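Über uns | Wer wir sind und was wir nicht versprechen

Die meisten Selbstdarstellungen christlicher Bildungshäuser lesen sich, als hätte der Heilige Geist persönlich die Hausordnung unterschrieben. Überall Aufbruch, überall Tiefe, überall Menschen, die verwandelt nach Hause fahren. Wir trauen solchen Sätzen wenig. Wer schon einmal ein Wochenende mit Schweigen, Tee und Klangschale verbracht hat und am Montag wieder über dieselbe Kollegin geschimpft hat, wird uns verstehen.

Die Bibelschule Grevora ist ein kleines ökumenisches Haus für Schriftlektüre und Gebet. Gegründet haben sie Thérèse Caron, katholische Theologin, und Ragnvald Åberg, lutherischer Pfarrer im Ruhestand, die sich über die Rechtfertigungslehre bis heute nicht ganz einig sind. Angefangen haben die beiden mit einem Lesekreis von elf Leuten und dem Römerbrief. Für die ersten vier Kapitel brauchte der Kreis ein ganzes Jahr. Zwei sind unterwegs ausgestiegen, einer davon mit einem Brief, den wir noch haben und gelegentlich wieder lesen. Er warf uns vor, wir redeten die Texte klein. Ganz unrecht hatte er damit wohl nicht.

Heute bieten wir 19 Kurse im Jahr an. Die meisten gelten einem einzigen biblischen Buch, das von vorn bis hinten gelesen wird, auch die Stellen, die in keiner Leseordnung stehen. Das Buch der Richter zum Beispiel. Oder die Psalmverse, die im Stundengebet gern in Klammern gesetzt werden, damit niemand vor dem Frühstück erschrickt. Ob das erbaulich ist, können wir nicht garantieren. Es steht eben da.

Misstrauisch sind wir auch gegenüber den eigenen Leuten. Wer bei uns unterrichtet, legt seine Auslegung vor Kursbeginn den anderen vor und muss sich Fragen gefallen lassen. Brittany MacLeod, die das Alte Testament verantwortet, hat auf diese Weise schon zwei Kurse zurückgezogen und einen davon nach langer Überarbeitung doch gehalten. Lorne Lapointe begleitet die Gebetszeiten. Er hält nichts davon, Stille als Methode zu verkaufen, und gibt auf die Frage, was sie denn bringe, ungern Auskunft.
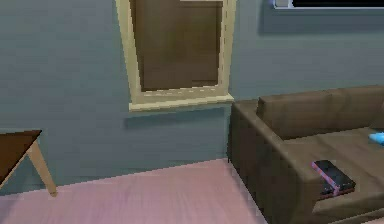

Laurier Lévesque

Man fragt uns oft nach unserem geistlichen Profil. Vermutlich müsste an dieser Stelle ein Leitbild stehen. Wir hatten einmal eines, drei Seiten lang, mit dem Wort »ganzheitlich« auf jeder davon. Es ist abgeschafft. Geblieben ist die Überzeugung, dass die Schrift klüger ist als ihre Leser und dass man sie deshalb gemeinsam lesen sollte, möglichst mit Menschen, die einem widersprechen. Das Apostolikum beten wir, die Streitfragen des 16. Jahrhunderts lassen wir offen auf dem Tisch liegen. Wer sie für erledigt hält, darf das im Kurs begründen.

Zum Abendmahl und zur Eucharistie laden die jeweiligen Gemeinden ein, wir selbst nicht. Das enttäuscht manche. Uns ist eine ehrliche Trennung an diesem Punkt lieber als eine Einheit, die nur bis zur Abreise hält – auch wenn wir zugeben, dass diese Haltung bequem sein kann und Ragnvald Åberg sie regelmäßig so nennt.

Ein Wort zu Heilungsversprechen, weil danach gefragt wird: Wir geben keine. Für Kranke beten wir, wenn sie es wünschen, mit ihnen zusammen und ohne Publikum. Eine Therapie ersetzt das nicht, und wer bei uns anruft, um seine Medikamente gegen einen Exerzitienkurs zu tauschen, bekommt eine Absage und die dringende Bitte, mit dem Arzt zu sprechen. Auch Zeugnisse früherer Gäste drucken wir nicht ab. Begeisterung am letzten Kurstag beweist vor allem, dass das Essen gut war.

Zur Bibliothek gehören 1089 Bände, der größere Teil aus dem Nachlass eines Predigers, der offenbar jeden Kommentar zum Johannesevangelium kaufte und die Hälfte davon mit wütenden Randnotizen versah. Die Notizen sind oft besser als die Kommentare. Ausgeliehen wird auf Vertrauen, das bisher überwiegend gerechtfertigt war. Wer noch den zweiten Band der Psalmenauslegung zu Hause hat, möge ihn bitte zurückschicken, es wird nicht gefragt.

Finanziert wird das Haus aus Kursgebühren und Spenden. Zum Freundeskreis zählen 726 Personen, wobei wir nicht wissen, wie viele davon nur vergessen haben, den Rundbrief abzubestellen. Zuschüsse, an denen thematische Wünsche hängen, haben wir zweimal abgelehnt und uns hinterher jeweils gefragt, ob das Mut oder Eitelkeit war. Die Jahresrechnung schicken wir auf Anfrage zu.

Anmelden kann sich jeder, der lesen und zuhören mag. Ein Taufschein wird nicht verlangt, eine fromme Stimmung auch nicht. Zweifler sind willkommen, sollten aber damit rechnen, dass auch ihr Zweifel befragt wird. Der nächste Einführungskurs, Thema ist das Buch Kohelet, beginnt am 29.6.26. Mitzubringen sind eine Bibel in beliebiger Übersetzung und ein Bleistift.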